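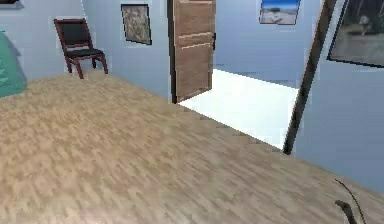

Sourdough / crispbread bench, 2023-09-06

Kerkik starter fed at 700 g, same flour as before, same jar, same sulk. It rose to the tape mark and then sank while I was at lunch, so I only have the flour smear to go on. Split it in two. One half got the Nyberg rye, the other the Stament white.

Rye half: dough like wet cement. Scale read 1000 g, which includes the spatula I'd left in it. Corrected in the table.
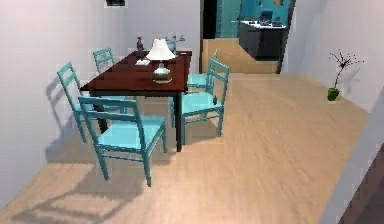

White half behaved, so naturally I trust it less. Folded it 5 times and stopped when it began to tear. Baked both at 160 as the Kitier sheet says. The Kitier sheet is wrong, or our oven is, and they've both been wrong before. Pale crust, gummy middle, decent smell.

To do: put a second thermometer on the lower shelf. Whoever is using the rye tub for screws, please stop, I found one in the sieve.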